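Week 3 handout: Friction, or why your shoes work

Okay, so last Tuesday we ran out of time right when it was getting good. I'm picking up where the board left off.

Friction is the force that pushes back when two surfaces try to slide past each other. We write the biggest it can get before slipping as mu times N, where N is how hard the surfaces press together. Mu is just a number you look up or measure, and it belongs to the pair of surfaces, so please don't write "the mu of rubber" on your homework (I know, the old Luritz workbook does it on every other page!).

Let's do the crate from class. It pushes on the floor with 200 newtons and mu is 0.4, so you need to push with 80 newtons before it budges. Once it moves, the number drops a little — that's the kinetic one, and it gets its own symbol in your notes.

Somebody asked why contact area isn't in the formula. Great question. For hard, dry things it mostly cancels out, and I'll go over the argument again in lab. For soft stuff like rubber the simple rule starts to bend, and area and texture can matter quite a bit. 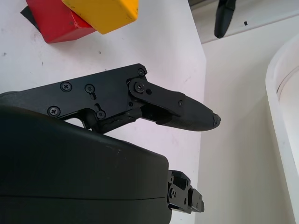 Texture is where I get excited, because you find it everywhere once you start looking: stair edges, jar lids, the soles of your sneakers. The fingertip on that black gripper has a finely textured pad on its lower surface, and the screws are worth a thought too, as a screw stays put thanks to friction in its threads.

For next time, read section 3 of Tiwari and try problem 13. Bring a shoe you don't mind dragging across a ramp.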